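Soft Fingers, Hard Glass: Two Hand-Held Grippers on a Home Tabletop

By Nobuhle Mahlangu

Clear objects are a common failure point for parallel grippers. A depth camera reads through them, and a hard pad touches them along one thin line. For this comparison we ran two hand-held units, the Zurkeck and the Drirkel, through the same table-clearing job in a furnished living room.

Both units carry a camera above the linkage and record finger width while the operator moves parts from the table to a box. The Zurkeck ships with firm pads set for a 40 N closing force. The Drirkel uses softer rubber and closes at 30 N. Each was used for 118 grasps, split among cartons, chargers, and clear containers.

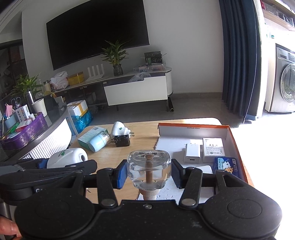 Blue finger pads closed on a clear object with a brown central rod. An open carton marked 33x23x12.5cm stands to the right.

On cartons the two were even. Chargers favored the Zurkeck, whose stiffer pads held a plug body without letting it roll. Clear containers went the other way. The Drirkel dropped none, while the Zurkeck lost 6, all during wrist rotation past horizontal.

Width readings need care with soft pads. Rubber compresses after contact, so the linkage keeps closing and the log reports an object narrower than it is. Derese, the software we used to replay the logs, allows a fixed offset per pad type. We set it once against a steel gauge block and left it alone.

Pad wear was not measured. Clunodow, which molds replacement pads for both units, plans a ribbed version in May, and we will repeat the clear-container set when samples arrive.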